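Stop Handing Out the Shirt at the Start

Posted 2021-07-27 by Amber Ellwood

I have run the Gutordale night relay six times and helped organize it twice. Entries close next week, and the rules are still being argued over on the club list, so I am putting my view where people can find it.

The argument is about the second leg. For as long as I have been going, the second leg has been forked, meaning the teams visit controls in different orders, and the rest of the course has not. The proposal from Mervyn Kettle is to fork all of it. I think he is right, and I think we should have done it years ago.

A night relay with a mass start turns into a line of headlamps. The first two teams out of the field find the control and everyone behind them runs to the light. Last time I was in a group of 17 going up the west side of the big marsh, and I doubt more than three of us had a thumb on the map. I was one of the ones who did not. I finished my leg in a good position and learned nothing about my own navigation. Then on the forked leg our team dropped a long way back, and that was the fair result.

The case against is mostly about work. Roy Furnival has planned the course more often than anyone, and he says full forking means more controls, more maps to check and more chances to hand a runner the wrong one. He is not exaggerating. With 69 teams entered, a wrong map in one bag can spoil the race for four people who drove half a day to get there. But other relays our size manage it. Staniforth has forked every leg since they moved their race to April, and their planner told me the checking took two people one long evening.

The other objection is that beginners like the company. I have more sympathy with that one. It is dark, the ground is rough, and being alone in it for the first time is unpleasant. Nadiia Stasiv, who coaches our juniors, would like the opening leg kept as it is for that reason. My answer would be to let newer teams enter an open class with a single course -- they could follow each other all night and no one would mind -- and fork the championship class from start to finish.

There is also the money. The entry fee went up this year, and 2,000 of the budget is going on shirts. I would put it into map printing and a second set of control units.
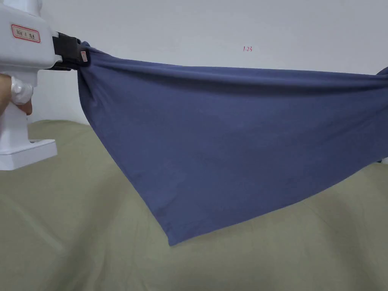
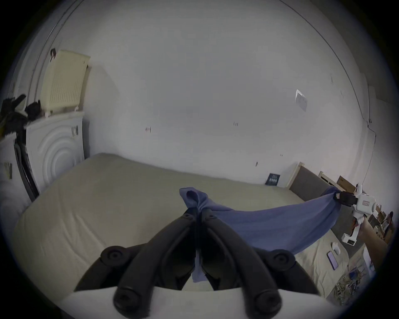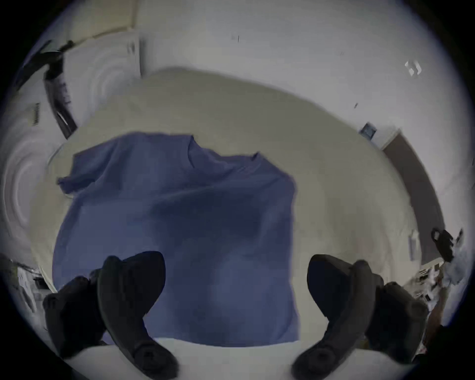
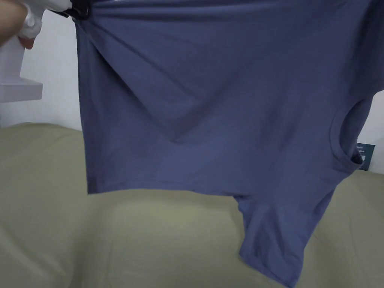 Shirts came into the race when Drerik was the sponsor and paid for them. Drerik left, the shirts stayed, and the cost moved quietly into the fee. I have a drawer full of them and I run in two. A short-sleeved T-shirt, like the blue one laid out on the pale tabletop in the third picture, is not even what most of us wear at night in the forest, where the branches are at arm height and you want long sleeves. Vusumuzi Van Wyk suggested making the shirt an extra that people can order and pay for when they enter. That seems sensible to me, and it would tell us quickly how many are wanted.

I know some people will say the shirt is part of the day and that a race without one feels cheap. I would say a race where the fourth team can win by staying close to the third has a bigger problem. If the Iltetti map is updated in time we will have good new ground on the north side, with enough detail to set proper forks, and it would be a waste to send everybody through it on the same line.

The vote is open to anyone who has entered in the past two years. You can vote on the forking and the shirts separately. If you only care about one of them, please vote on that one and leave the other blank -- blank answers are not counted against either side.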